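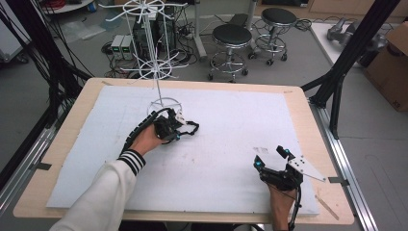 Display and Packing Assistant, Kinthorpe workshop

Do you like handling small, pretty things and finding the right spot for each one? We'd love to hear from you! Drekham puts together countertop displays for gift shops and jewelry counters, and we're adding two people to our bench team before the holiday orders start in July.

Most of the job is done at a table. You'll set up wire stands, hang sample earrings and key rings on the hooks, check that nothing leans or tangles, then take it all down again and wrap it for shipping. Some stands are a simple pole with two tiers of arms, others are fussier — the fussy ones are the most fun, if you ask us.

You don't need experience. Steady hands help, and so does a bit of patience with bent hooks (we'll show you how to straighten them without chipping the paint). You should be able to lift a 12-pound carton.

Shifts are 16 hours a week, mornings or afternoons, your pick. Training is paid from the first hour. Tea, coffee and very good rolls from Hegedűs down the street are on us.

To apply, send a short note to Margit Pintér, Drekham, 2543 Laltorgate, Kinthorpe. Tell us which shift you'd like and something you've enjoyed making or fixing — no formal resume needed. Please mark the envelope "Bench team."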